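FOR IMMEDIATE RELEASE – June

Clikex opens home sorting room in Plusville

PLUSVILLE – Clikex, the household storage shop on Corrigan Street, opens its new sorting room this month. Doors at 9 a.m. Free to come in, no booking needed for the first week.

The room is set up like the parts of a home where stuff piles up. Kitchen counter, hall shelf, laundry corner. Bring a bag of kids clothes, outgrown or just unsorted, and staff will help you go thru it. Keep, pass on, mend. Baskets are lent for the visit and can be bought after if you like them.

Sessions run 35 minutes. A trial in the old Bruvley store took in 212 bags over the spring, mostly childrens wear, plus a lot of soft toys nobody had planned on bringing.

"People come in with one bag and a bad mood," said Úna Tierney, who runs the room. "We start with color. Reds together, pinks together, whatever. It gets your hands moving and then the sizes are easy. Toys go to one side till the end – otherwise you stop and look at every single one."

Clothes to pass on go to the Bruvley swap rail, open afternoons. Soft toys accepted if clean. No shoes, no bedding please, we dont have the space.
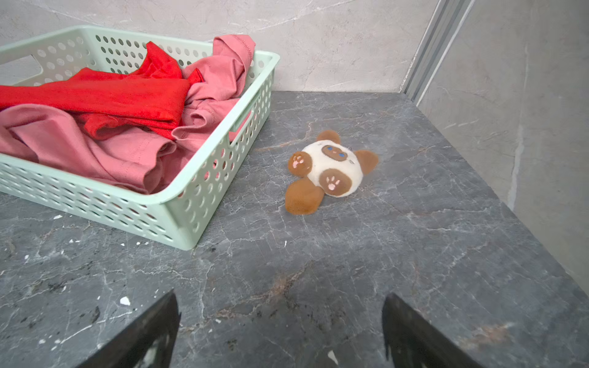
Red and pink clothes in a mint-green basket, with a plush toy alongside on the counter.

Sorting room: 22 Corrigan Street, Plusville, side entrance. Parking behind the building, enter from the alley. Strollers fine, there is a ramp.

Press contact: Úna Tierney, Clikex, at the shop mornings until noon. More pictures on request.

– ends –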